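Pelau stand, second build

The Pelau went back together in July after a winter in its box. I'm writing up the build mainly because the instruction sheet is still wrong, and because I lost my own notes from the first time. This covers the post, the divided tray and the collar joint. I haven't dealt with the base yet and it may get its own post.

For anyone who hasn't seen one, the Pelau is a plastic upright with trays stacked on it. Each tray has thin walls that run out from the middle, so the pockets are narrow near the post and wider at the rim. The tray threads onto the post through a collar. Grultano sold it as item 3199 and doesn't list it any more. I use mine for small hardware, tape, pens and the kind of cable ends that otherwise live in a mug.

The post comes in sections. Mine measure just over 502 mm each with the end caps off, and two of them give a height I can reach the top of without standing up from the chair. The sheet gives the length without the socket depth, so if you are planning to fit the stand under a shelf, measure an assembled pair. The overlap takes up more than you'd expect.

I test each section on its own before joining anything. Stand it on a flat surface, sight along one side against a wall edge, turn it a quarter and sight again. A section with a bow in it will show up by the second turn. One of mine has a slight bow, and I put it at the bottom where the base holds it straighter. 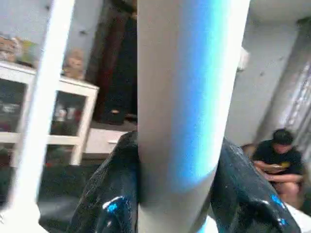

The finish marks easily. A pencil line wipes off with a damp cloth, but masking tape left on for a week doesn't come off cleanly, and I spent longer on the residue from last year's labels than I did on the whole assembly. Dish soap did very little. Cooking oil on a paper towel, left for a few minutes and then washed off with soap, did most of it. Dry the inside of the tube afterward as well. Water sits in the socket and you'll find it later in the tray below.

Order of work, as I did it:

Wash all parts and let them dry overnight.
Check sections for straightness.
Dry-fit the sections without the collar.
Thread the lowest tray by hand, back it off, thread it again.
Join the upper section.
Add the remaining trays, working up.

The sheet has the sections joined first and the trays added from the top. This works if every thread is clean. If one binds, you have a full-height post wobbling while you try to unwind a tray from the middle of it. Working up from the bottom means only one joint is ever in question.

Now the threads. They are coarse and shallow, and they will cross if you start the collar at an angle. Set the collar on the post, turn it backward until you feel it drop, then turn it forward. It's the same trick as with a jar lid. If it goes tight in less than half a turn, stop and back off. My first build had one tray forced on crooked, and it took a fair bit of swearing and a rubber strap wrench to free it. The thread survived with a flat spot on the leading edge. I cleaned that up with a fingernail file, a few strokes at a time, and it now seats like the others.

I don't use grease on it. I tried petroleum jelly once and it collected lint within the month. Dry threads are fine provided there's no grit in them, and an old toothbrush takes care of the grit.

The dividers are the weak point of the tray and also the reason to own it. They are thin, they meet the collar at fairly sharp angles, and anything fine collects where they meet. Sawdust, pencil shavings and one very small washer that I had been missing since spring. A cotton swab gets into the corner. A vacuum with a brush end gets most of the way and then picks up whatever you had sorted in the next pocket.
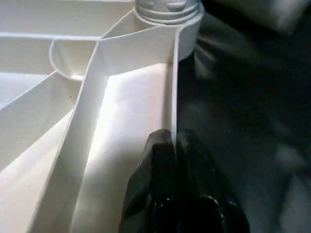 Lift a tray by the collar and never by a divider. With weight in it, a divider flexes at the joint, and after enough of that the plastic turns chalky along the bend. I have one tray like this. It still holds pens, but I wouldn't put screws in it.

On loading, I keep heavy things low and spread them across opposite pockets. The stand will tolerate an uneven load when it's standing still and then lean when you bump the desk. Seven pockets full of screws on one side and nothing on the other is asking for it. Current arrangement is fasteners at the bottom, tape and glue in the middle, pens and small cutters at the top.

Before the Pelau I had a Taris, which used a metal rod and snap-on trays. The rod was better. The snaps were worse, and each one loosened until the trays sagged on their own. A thread is slower to put together but it doesn't wear in the same way. I also looked at the Lu when the Pelau was boxed up, and decided against it because the pockets are all the same width from middle to edge and long items won't lie flat. If your parts are all short, it may suit you better than mine does.

Last thing to check is the mould line. Every tube has one, some easier to feel than others, and I turn the sections so the lines face the wall. This is partly for looks. It also gives you a reference, so when something has crept around you can see it by looking at the back instead of taking the stack apart.
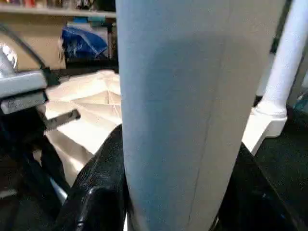

The seam, right of centre. The slight taper goes toward the bottom.

Run a thumb down the line before fitting. If there's a raised bit of flash anywhere near the joint, it will hold the socket open slightly and the upper section will rock. A plastic scraper takes it off. I used a blade the first time and left a nick, so I'd stay with the scraper.

Still to do: new foot pads for the base, and labels that will come off again. I'm trying paper tags on string, looped around the collar. They look untidy but they leave no glue.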